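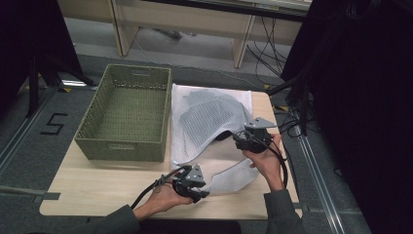 Bustiton Manipulation Software Group

Prullden: a planning and review toolkit for two-handed cloth work

Cloth is the fun part of our job, and the hard part. A shirt has no fixed shape, so a planner that does well with boxes and cups gets lost as soon as the fabric folds over itself. Prullden is our answer so far, and we're really happy with how it's coming along!

The toolkit takes in recordings made with a pair of hand-held grippers and turns them into something a two-arm planner can use. Thin mesh gets its own perception model (a fine grid of holes lets the layer underneath show through, and ordinary depth filtering makes a mess of that). You can scrub through a recording, mark each grasp and release, fix a bad fabric outline by hand, and send the result straight to the planner.

What's in version 5
- Separate tracks for left and right grippers, with one shared clock
- Fabric outline and fold-line editor
- Basket and bin models with open lattice sides
- Widus export, so plans load on the arm controller without a conversion step
- Batch review of up to 800 recordings in a session

The starter library has 143 labeled garment tasks, and 44 of them use sheer or mesh fabric. We'd love more, especially long sleeves.

Requirements: Linux workstation, a supported graphics card, and the Wang calibration package for matching the head camera to both grippers. Run calibration again after you move a table.

Known issue: the fold editor slows down when a garment has many small creases. Turn off live preview while you edit.

Page updated Jul 22, 2025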